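Buying a kazoo or harmonica for a one-person act

I busk with a guitar and want to add a harmonica on a neck rack. Do I need one harmonica for every key? My budget is $50.

Isla Gilchrist
12/21/19

Dovhaniuk
No. Start with a C and a G – those 2 will cover most folk songs. 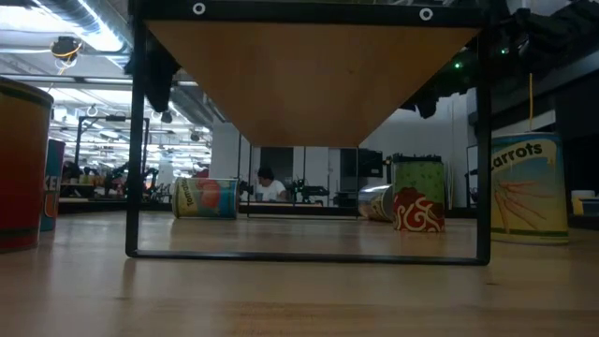
Use a capo for the rest. Check the rack holds firm before you leave the shop, as mine sagged halfway through every song.

Erau
Just get a kazoo, way cheaper. Any colour you like. 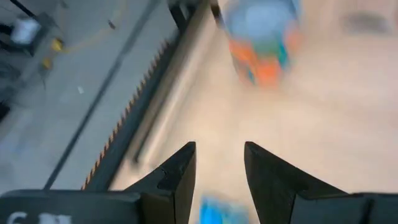 Something bright blue, blurred

Altungate
Agree with the first answer. Practise sitting down first.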